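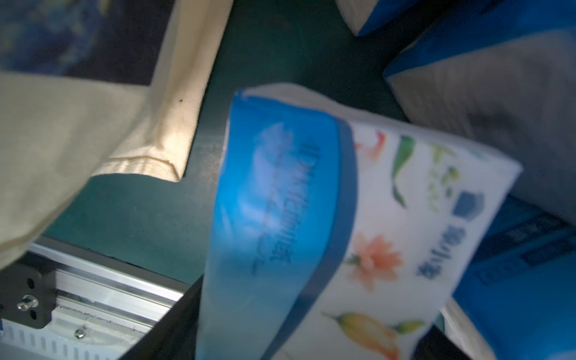

Margareta Bratu reports that most first-week operators drive the arm well enough and lose their episodes at the grasp: the fingers close on wrapper film, the film slides, and the pack rotates on the way up. She asks applicants to expect that and to have some patience with it.

Zovberg is hiring 2 teleoperation demonstrators for its manipulation group at the Gramton site. The positions are full time, on site, for a fixed term of one year.

The work

Demonstrators control an arm and gripper remotely and perform short household and packing tasks so that the recordings can be used to train manipulation policies. The current task family is bagging: picking soft packaged goods, such as tissue packs, from a tabletop and placing them in a cloth bag. Later families cover drawer loading and folding. The target for the bagging family is 4000 accepted episodes. As of the last review, 523 had been accepted.

Duties include:

- Resetting the workspace between episodes according to the layout sheet
- Performing each task from the start pose to the end pose without pausing the controller
- Tagging every episode as accept, reject or review, with a reason code for rejects
- Giving kinesthetic demonstrations (moving the arm by hand in gravity compensation mode) where the task sheet calls for them
- Reporting drift between the leader and follower arms before continuing a session
- Checking finger pads, cable routing and wrist camera focus at the start of each shift

Requirements

Good hand-eye coordination and normal or corrected vision. Ability to work seated or standing for blocks of up to an hour. Clear written English for episode notes. Comfort with a Linux desktop and a spreadsheet.

No degree is required. Experience with remote equipment of any kind (inspection crawlers, cranes, lab manipulators) is useful. Applicants who have used the Getus leader-follower controller should say so and give the firmware version.

Training and schedule

New demonstrators complete 100 supervised episodes before their recordings enter the main set. Training is paid at the full rate. Shifts run Monday through Friday, early or late, and are assigned by the month. Breaks are scheduled between blocks and are not optional.

How to apply

Send a resume and a short description of a manual task you do well, with the steps in order, to the Gramton hiring desk. Shortlisted applicants will be invited to a practical session on the rig. Applications close May 23, 2018.

Home | Teams | Open Positions | Sites | Contact

Related openings
Calibration Technician, Gramton
Data Review Clerk, part time
Fixture Machinist, Michiels workshop
Controls Engineer, Getus integration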